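Farnwood folding craft table, reviewed after six months

Reviewed by Lucrezia Vitale
2016-10-09

I bought the Farnwood in April to replace a pasting table that had bowed in the middle. I sew most evenings and cut out at weekends, mainly children's clothes and the odd pair of curtains. The table lives in the back bedroom, which is also where guests sleep, so it has to fold away. I paid full price for it at Plevico, who delivered it in one flat box.

Assembly

The legs come attached. You fit the side flaps, the castors and a metal stay that holds the flaps level. The instructions are drawings only and the one for the stay is printed the wrong way round, so if yours won't line up, turn it over and try again. All the screws were there. The hex key supplied is soft and rounded off on the last bolt, and I finished with my own.

It took me an evening on my own. A second person would help when you stand it upright for the first time, as it is heavier than it looks.

Height

This is the main reason to buy it. Standing at a dining table to cut out gave me a sore back within half an hour. The Farnwood is at kitchen worktop height and I can cut a full dress pattern without stopping. It isn't adjustable. My neighbour Nahom Derese is a good deal taller than me and found it too low, so try one in a shop if you can.

It is too high to sew at from an ordinary chair. I keep the machine on a separate desk. Farnwood sell a matching stool, which I haven't tried.

Stability

With one flap up it is solid. With both up there is some sway along the length, and you notice it with a rotary cutter if you lean on the far end. Locking all the castors helps. The locks are stiff and need a proper push with your foot. One of mine slips on the wooden floor and I have put a bit of rubber mat under it.

I wouldn't put a heavy machine on an open flap. The leaflet gives no weight limit and I wrote to ask for one. Bongani Kekana in their customer service replied after 24 days to say the flaps are meant for "fabric and light items", so take that as you will.

The top

The surface is smooth and wipes clean. Tailor's chalk comes off with a damp cloth, and so does washable pen. Wax chalk needed a second go. Pins slide about on it, so keep them in a dish. Slippery linings slide as well, and I now lay an old cotton sheet underneath before cutting them. I always use a mat with the rotary cutter.

The finish comes in white or pale wood. I looked at both in the shop. White marks more easily and shows every bit of dark thread, while the wood grain hides most of it. The colour is light enough that you can still see chalk lines on a dark fabric laid over it, and small bits and pieces show up well.

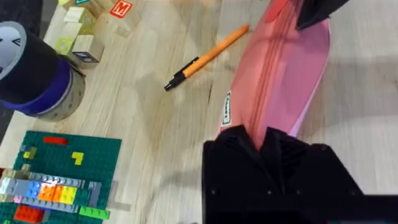 Pink against the pale wood finish, with the grain running at a slant.

Storage

Folded, it goes behind the bedroom door with room to spare. There are two shallow drawers in the centre section. They hold scissors and thread but a standard pattern envelope has to lie flat. The runners were rough at first and improved with candle wax.

Compared with others

I used a Steyn cutting table at an evening class. It is steadier with both flaps up and has better castors, but it costs a lot more and doesn't fold as small. The Brolodano is cheaper and I found it too wobbly to consider.

Verdict

Good height, useful size, folds small. Let down by the sway and the castor locks. I would buy it again for cutting out, but not as a table for the machine.

Spare castors are sold singly under part number 2901.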